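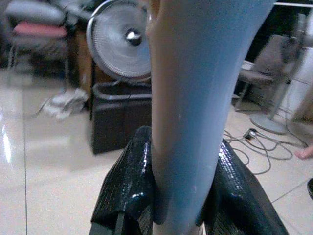
Ticket 373: Sweeping routine, floor litter into dustpan
Opened by: Anil Poojary
Status: Open, waiting on Grakulton support
Last update: Wed 24 July

Hello again, and thank you for being so patient with me on the last ticket. I'm writing up the sweeping job as fully as I can, so apologies in advance for the length. The short version is that our arms will take hold of a broom quite happily, and I still would not trust them with my kitchen.

What we ask for: pick up the broom, bring the litter together, push it into the dustpan, tip the pan into the bin. My mother does this in under a minute while talking on the phone.

What we get: over 50 tries on the Vonix controller, 8 ended with everything in the pan. The usual trouble is that the handle turns in the fingers once the bristles drag, and then the brush head goes along sideways and leaves the litter behind.

Tried so far:

1. Raised the grip force from 50 to 62 in the settings. Better on the first stroke, same as before by the third.

2. Moved the grip point lower on the handle. Less twisting, but the reach gets short and the arm stops early.

3. Slowed the stroke down. A nice calm sweep, I must say — and tissues still get rolled over instead of pushed.

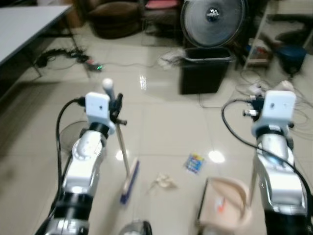 Left arm on the broom, with the packet and tissue on the floor and the dustpan over by the right arm.

4. Asked Pētersons, who supplied the fingers, for a grippier pad. They are looking into it and were very kind on the phone.

Questions for you: can the wrist correct for a turning handle by itself, or do we have to teach it that? And do shiny tiles bother the cameras? Our Mondton office has carpet and seems to lose sight of the litter less often, though they have only tried it with paper cups.

No great rush on this one. I'd love to have it sweeping properly by December, when my family visits and will certainly ask for a demonstration. I'll leave the logs switched on in the meantime.

Warm regards,
Anil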